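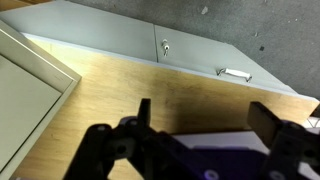
Pastwood Rainfall Books: README and data card

Last updated: May
Filed under: Datasets / Weather and water / Local records

What this is

Daily rainfall readings copied out of 184 handwritten notebooks kept on properties in the Pastwood district. The readings were taken by landholders for their own use. They were not part of an official observing network and should not be treated as if they were.

Most of the books are ruled pocket notebooks or the backs of stock diaries. The usual entry is a date, an amount and sometimes a few words ("steady from dark", "creek over the road", "hail, lost the apricots"). The set holds all three, in separate columns.

Scans of the pages are not included. The notebooks are kept in the Pastwood reading room and can be looked at on request.

Coverage

There are four sites.

pastwood: the township gauge and the properties within walking distance of it. Longest run and the fewest gaps.

dallex: Dallex Station, on the western side of the range. Two gauges, one at the homestead and one at the outstation. They share a site name and are told apart by the gauge column.

panyasiri: Panyasiri Orchard. Good daily detail in the growing season, patchy through winter when often only monthly totals were written down.

stunditz: the Stunditz block, up the valley. Shortest run. The gauge was moved at least once and the move is marked in the notes column where the keeper mentioned it.

Coverage is not even between sites. Do not average the four together and call it a district figure without checking which sites were reporting in that month.

Files

readings.csv
One row for each entry in a book. This is the file most people want.

monthly.csv
Monthly totals as written by the keeper. These have not been recalculated and do not always agree with the sum of the daily rows. Where they disagree, both are left as they are.

books.csv
One row for each notebook: book number, site, first and last entry, condition, and whether any pages are missing.

words.csv
A short list of local terms and abbreviations found in the notes, with meanings where we could get them.

All files are UTF-8, comma separated, with a header row. Text fields are quoted.

Columns in readings.csv

book: notebook number, matches books.csv
page: page number, counted from the first written page
site: one of the four site names given earlier
gauge: a or b at Dallex, a everywhere else
date: year, month, day with hyphens
raw: the amount exactly as written, including fractions and crossings out
unit: points, inches or mm
mm: the amount converted to millimetres
days: how many days the reading covers, usually 1
flag: see next section
notes: anything else the keeper wrote, original spelling kept

An empty mm field means the amount could not be read. A zero means the keeper wrote nil, a dash or a zero. If there is no row for a date, the keeper wrote nothing, and that could mean a dry day or a day away from home. Some keepers only ever wrote down wet days. The field wet_only in books.csv is set to yes for those books.

Flags

ok: read without difficulty
q: at least one digit is uncertain
acc: accumulated over more than one day
of: gauge overflowed, amount is a minimum
est: keeper called it a guess or an estimate
dup: same date appears in another book with a different amount

Only one flag is given to a row. If more than one could apply, the order of preference is of, acc, est, dup, q. The others are mentioned in notes.

Units and conversion

Older books use points, with 100 points to the inch. One point is 0.254 mm. Later books use millimetres. Changeover did not happen on one date: some keepers kept an imperial gauge for years after everyone else, and one Dallex book switches back and forth on the same page. The unit column was filled in row by row for this reason.

Converted amounts are rounded to one decimal place. Use raw if you need to do your own conversion.

Reading time

The normal reading time was 9 am, with the amount put down against the day it was read. Rain that fell on the afternoon before is therefore listed under the next date. At Panyasiri the gauge was often read in the evening after work, and the amount belongs mostly to the same day. The reading_time field in books.csv says am, pm or unknown. We have not shifted any dates.

If you are matching these readings to storm or flood dates, allow a day either side.

How it was transcribed

Every book was typed up twice by different people, without either seeing the other's version. The two versions were compared by script and differences were settled by going back to the page. Where the page did not settle it, the row kept the reading that both people thought more likely and was flagged q.

As a further check, 20 pages were drawn at random from each site once the comparison was finished and read aloud against the file. Errors found this way were fixed. The most common was a 1 read as a 7, followed by a decimal point missed in faint pencil.

Notes were typed as written. Names of people in the notes have been replaced with [name]. Remarks about health, money or family quarrels have been replaced with [private]. Place names and the names of paddocks and creeks were kept.

Known problems

Book 10 got wet at some stage and the ink has run across the lower half of most pages. Nearly every row from it is flagged q.

The Stunditz gauge stood under a pepper tree for part of the record. Light falls are probably too low in those years. No correction has been made.

Dallex gauge b was read only when someone was out that way. Treat it as accumulated even where the flag says ok, unless there is a run of daily entries.

Several Pastwood books have a year on the cover that does not match the entries inside. The date column follows the entries.

Frost, fog and dew were sometimes entered as 1 or 2 points. These are kept as readings, and the note usually says what it was.

Suitable uses

Family and property histories, school projects, checking when a particular wet or dry spell reached the district, and getting a feel for how rainfall differs across the range. The notes are also useful to anyone interested in farm work, roads and crossings.

Less suitable uses

Trend analysis, design rainfall, insurance claims or anything with legal weight. Gauge types are mostly unknown, several were moved, and none was inspected. For that kind of work use an official station.

Versions

Version 1 had Pastwood and Dallex only.

Version 2, the current one, adds Panyasiri and Stunditz, splits the two Dallex gauges and brings in the days column. Book numbers have not changed. Page numbers have changed in a few books where a loose leaf was put back in its proper place, so references made to version 1 should be checked.

Using and citing

Free to use and share, including commercially, provided the source is given. Please cite as: Pastwood Rainfall Books, version 2, and add the book number if you are quoting from the notes.

Corrections

Send the book number, page, date and what you think the entry should be. If you have a notebook from the district that is not listed in books.csv, we would like to copy it. You can have it back as soon as the typing is done, and there is no need to tidy it up or remove anything tucked between the pages.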